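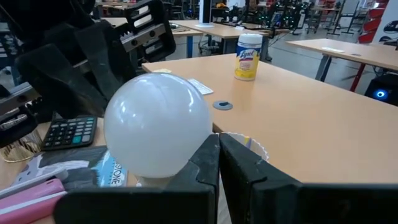
How long does an opened bottle of white wine stay good enough to pour for visitors at a winery?

Up to three days, if it goes back into the fridge between pours with a proper stopper in it. After that most people will notice that the wine has lost its freshness, even if they can't say quite what has gone.

Search this collection Search Advanced

Last updated: Tuesday, September 28, 2021

4. Results and discussion

4.1 Open bottles at the tasting counter

Anyone who has spent a quiet weekday afternoon behind a tasting counter will know the problem we set out to look at in this section. A couple come in, they would like to try the dry white, and there is a bottle in the fridge with a third of it left from the day before yesterday. Do you pour from it, or do you open a new one for two small tastes? Every winery we visited had a house rule of some kind, and the rules were all different. One threw everything out at closing time (or, more truthfully, the staff took it home), another kept bottles going until somebody complained, and most were somewhere in the middle and slightly embarrassed to be asked.

The wines came from two estates, Darkitz and Clillham, which lie on opposite sides of the same valley and share a good deal of weather but very little else. Darkitz grows on chalk and bottles its white early, with a light, sharp style that visitors tend to like straight away. Clillham keeps its white on the lees over the winter and lets it out a good while later, so it is rounder and a bit quieter in the glass. We were very glad to have both, as a light young wine and a richer one might well be expected to behave differently once the cork is out, and so they did.

Bottles were opened, poured down to the half-way mark and then closed in one of two ways: with the original closure pushed back in by hand, or with a Relar stopper, a rubber-lipped type with a small pump that both estates already had in the drawer. They were kept upright in the same fridge behind the counter that the staff used every day. We did think about using a laboratory cabinet, and one of our kind early readers pressed us quite hard on the point, but a fridge that is opened and shut all afternoon by busy people seemed to us much nearer to what happens at a real cellar door. The tasters, 23 in all, were drawn from regular visitors and counter staff. None had formal wine training beyond the short courses the estates give to new starters. Between them they filled in 1,447 score slips, each asking for a mark for smell, a mark for taste and a plain answer to whether they would be happy to be served the wine.

On the first day after opening, the tasters could not reliably tell the older bottle from a fresh one. This held for both wines and both kinds of closure. A few people even preferred the day-old Clillham and wrote very nice things about it ("more to it", "softer", "could drink this with my supper"), which matches what the staff there had been telling us since our first visit. A wine of that sort can be rather closed when the bottle is first opened, and a little air does it no harm at all.

By the third day the two wines had parted company. The Darkitz had lost a good deal of its smell, and the slips are full of words like "flat" and "tired", while the Clillham was still being accepted by most of those who tried it, provided it had been kept under the Relar stopper. With the old closure simply pushed back in, neither wine did well. We had half expected the stopper to make little difference in a fridge that was opened so often, and we were pleased to be wrong, although we should say that the pump was worked by careful people who knew they were being watched by us.

By day 6 there was no real argument left to have. Both wines were marked down on smell and taste under both closures, and several tasters mentioned bruised apple without any prompting. That is the usual sign that a white wine has taken up too much oxygen, and no amount of chilling will bring it back.

Figure 3. A white frosted globe bulb and two black gripper fingers.

One thing we had not planned to look at, and which came up again and again on the slips, was how full the bottle had been. The staff at Clillham have a habit of tipping the last of a bottle into a clean half bottle and stoppering that, so that there is hardly any air left above the wine. We had no proper comparison set up for this and can give no marks for it, but we tasted from those half bottles ourselves and thought them very good indeed. It costs nothing beyond a bit of washing up. We would love to see somebody test it properly, perhaps in December, when the counters are quiet and there are plenty of part-used bottles to be had.

The reds will need a paper of their own. We did put a light red from the small Sjögren vineyard, next door to Darkitz, in front of the same tasters, but it was kept at room temperature on the back shelf, as the owners preferred, and so it can't fairly be set beside the whites. The marks were kinder than we expected and more scattered — some people plainly enjoy a red that has been open for a while, and others plainly don't.

For the working winery, then, our advice is modest. Write the opening date on the bottle with a grease pencil. Use a stopper that seals and keep the wine cold from the first pour. Let a light, early-bottled white go sooner than a lees-aged one, and smell each bottle before the doors open in the morning, with a fresh one beside it if you can spare it. Staff who did this every day got quicker and surer at it over the weeks we were there, and they were throwing away fewer good bottles by the end of our stay.

4.2 Limits of the tasting panel

Our tasters liked wine, liked the estates and were very good company, and all of this may have made them generous. A panel of strangers might well have marked the older bottles lower. The glasses were also the estates' own, so the Clillham was tasted from a slightly larger bowl than the Darkitz, and a larger bowl can flatter a wine with a soft smell.

Comments

We run a tiny counter and have always gone by smell alone. Will try the grease pencil, it sounds less likely to start a row with my sister.

Did you look at screw caps separately from corks when you pushed the old closure back in? I'd have thought a screw cap would do better than a cork the wrong way up.

The half bottle trick works for reds too. Been doing it at home for years with old dessert wine bottles, just make sure they are properly rinsed.

Lovely to read something on this that a tasting room can use. Please do the reds next!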